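Questions about booking, access, deposits and house rules for the Farnwood and Painemal rental units at Trirdale. Owner questions are handled separately through the Pinen owner portal.

## Reservations

**What is the minimum stay?**

Three nights for most of the year. In July the minimum is seven nights, Saturday to Saturday. Gaps shorter than the minimum are sometimes released for booking 20 days before arrival and show on the calendar when that happens.

**How old does the person booking have to be?**

25. The person named on the reservation must stay in the unit for the full rental period. Bookings made on behalf of someone else are canceled at check-in without a refund.

**Can I hold dates without paying?**

No. Dates are blocked once the first payment clears. Card payments clear the same day. Bank transfers can take until the third business day, and the dates stay open to other guests until then.

## Payment and deposit

**How is the rent split?**

Half at booking, half 30 days before arrival. Reservations made inside 30 days are charged in full.

**Is there a security deposit?**

Yes, $1,000 for the three-bedroom units in Farnwood. Painemal studios use a nonrefundable damage waiver of $80 in place of a deposit. The waiver covers accidental damage only. It does not cover lost keys, smoke odor, pet damage or stains on upholstery.

**When is the deposit returned?**

Within 14 days of checkout, to the card used for the booking. If the card has expired, contact the office before departure so a check can be mailed.

**What does the cleaning fee include?**

Linens, one set of towels per registered guest, floors, bathrooms and kitchen surfaces. Dishes left in the sink and trash left in the unit are billed separately by the hour.

## Arrival and departure

**What are the check-in and checkout times?**

Check-in is at 4 p.m. and checkout is at 10 a.m. Early check-in is confirmed no sooner than the morning of arrival. Late checkout is not available in July.

**How do I get into the unit?**

A door code is sent by text message at noon on the day of arrival. It works from check-in time to checkout time. The Farnwood gate uses a different code, which is in the same message. If you enter the wrong door code five times, the lock shuts off for ten minutes and then resets.

**How many cars can I park?**

Two at Farnwood, one at Painemal. Trailers and boats go in the gravel lot behind the Trirdale office and need a tag. Tags are free and limited to one per reservation.

## In the unit

**What is in the kitchen?**

Each kitchen has a full-size refrigerator, range, microwave, drip coffee maker, toaster, pots, pans, a cutting board, and plates and flatware for the posted occupancy. Blenders and slow cookers vary by unit and are noted in the listing. Coffee filters, paper towels and dish soap are supplied as a starter set and are not restocked. 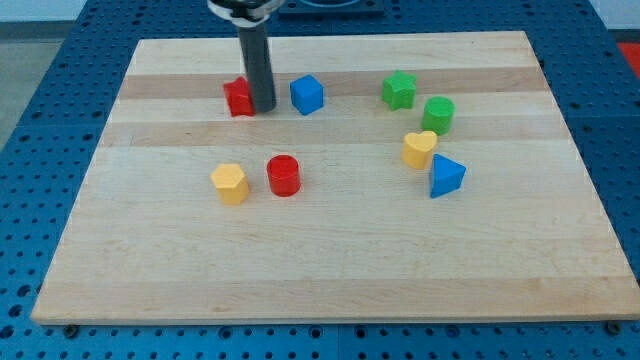 Knives and baking pans are checked against the unit inventory after each stay. Missing items are charged at replacement cost. If something on the inventory sheet is absent when you arrive, report it by 9 p.m. the same day.

**Is there internet service?**

Yes. The network name and password are printed on the card by the router. Service in the Painemal building is shared among the studios and slows down in the evening.

**Are pets allowed?**

Dogs are allowed in ground-floor Farnwood units only, up to 80 pounds, with the pet fee paid before arrival. No other animals. Service animals are accepted in every unit at no charge.

**Can I use a grill on the balcony?**

No. Fire code bars open flames on all balconies. Gas grills are next to the pool gate and shut off at 10 p.m.

**What happens if something breaks?**

Call the office number on the refrigerator. Water leaks, air conditioning and lock problems are handled at any hour. Other repairs are scheduled for the next working day, between 9 a.m. and 5 p.m.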